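April, late, gone eleven at night

Back from the workshop with superglue on two fingers and the bench vacuum still ringing in my ears. I said I would keep this diary up through the whole build, and I have missed most of a fortnight, so I'll have to catch up.

The gripper closes. That is the headline. It has closed before, but only in the sense that a door closes when it comes off its hinges. The trouble was the linkage. I had printed the arms with plain holes and run the pivots straight through the plastic, on the grounds that it was only a prototype and I am mean. After a week of squeezing, the holes had gone oval and the two fingers were meeting each other at different times of day. So I gave in and ordered brass bushings from Varkwood, who charge for postage as if each one travels in its own seat. They went in with a soldering iron and a lot of breath-holding. One went in crooked, came out, took a bit of the arm with it, and I had to print that arm again, which is why I was there till closing on what was meant to be a quick visit.

Worth it, though. The play has gone out of it. You squeeze and both sides come in together, like two people who have been introduced. I sat there opening and shutting it for a good ten minutes and achieved nothing else, and I would put it among the better ten minutes of the month.

The Venlow plans are clear enough up to page 18, after which the writer seems to have got tired. There is a drawing of the return spring with an arrow pointing at it and the word "spring". No length, no stiffness. I tried one out of a dead stapler, which was too strong, then one from a biro, which was a sort of rumour of a spring. Ended up with one from the workshop's odds-and-ends drawer that is nearly right, and I am calling it right.

Then on to the sweeping job. The idea, for the benefit of me reading this next year and wondering, is to learn what a hand like this can do while a person is still holding it, and only then bolt it to the arm. If I can't sweep a bench with it, the arm has no chance. So I have been going over the big white bench with the orange brush and the grey dustpan, gripping by the handle, trying to do it without my other hand sneaking in to help. My other hand is a terrible cheat. I have taken to sitting on it.

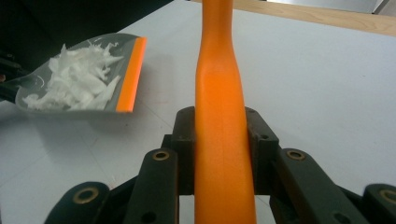 The handle is a pig to hold, to be fair to everyone involved. It has a waist partway along, very comfortable for a human palm, I'm sure, and below that it widens until it nearly fills the jaws. Grip it at the wide part and there is hardly any squeeze left to give. Grip it at the waist and there is plenty of squeeze, but the fingers want to slide along to wherever the handle is fatter or thinner, depending on which way I'm pushing. And it is smooth plastic on smooth plastic, so any twist and the thing turns round slowly and with great dignity, until I am sweeping with the wrong side of everything.

I know the answer is rubber pads. I have known the answer for a while. I had a sheet of the stuff from Dunmore, bought for exactly this, and I put it somewhere safe at home, and I expect the next owners of the house will be delighted with it. Tried a strip of bicycle inner tube tonight, stuck on with superglue (see fingers). It gripped beautifully for four strokes and then stayed attached to the brush and not to the gripper. Scraped it all off again.

The white fluff is another matter. I wanted something to sweep that wasn't screws, and the shredded packing stuff seemed ideal: light, easy to see, free. It is also alive. It goes up when you breathe. It clings to sleeves. It is white, and the bench is white, and I chose this combination myself, with nobody holding a gun to my head. I found a curl of it in my tea. I found another in my ear when I got home, and I don't know how long I had been walking about like that. The bus was quite full.

Did a few proper runs towards the end and wrote them up in the notebook. The steady ones, elbow tucked in and no rush, were all right. The fast ones mostly made weather. I have a feeling the arm is going to be better at this than I am, having no elbow to tuck and no opinion about the time, and I'm trying to be a grown-up about it.

Weighed the gripper too, at last, on the kitchen scales I carried over in a tote bag. 604 grams with the bolts in. The plans say it should be a good deal less. I suspect the plans are using some imaginary bolts. It's inside what the arm can lift, on paper, but then it has to lift the brush as well, and the brush is all out at one end. I'll have to do the sum. I did not do the sum tonight.

Gatgate, which is what the arm is called, after the box its motors came in, spent the evening under its dust sheet in the corner. It has been under there since I burnt out the shoulder controller. The new one is supposed to be on its way. I had a message to say it had been sent, then a message to say it had not, then a survey asking how I had found the delivery.

Spent so far: I added it up on the bus and then wished I hadn't. I had set myself a ceiling of £2000 for the lot, arm and hand and all the bits, and I thought that was a ridiculous amount of money to put on the page, a number to frighten myself with. I'm not past it. I can see it from where I'm standing. A perfectly good dustpan and brush costs about as much as a sandwich, and came ready to use.

To do:
Find the rubber sheet. Look in the airing cupboard, look in the car, look in the drawer with the takeaway menus.
Reprint the right finger with the small holes moved in a touch.
Do the sum about the brush.
Different colour of fluff. Blue?
Return the soldering iron before anyone notices the tip.

Bed. There's a bit of it on the pillow.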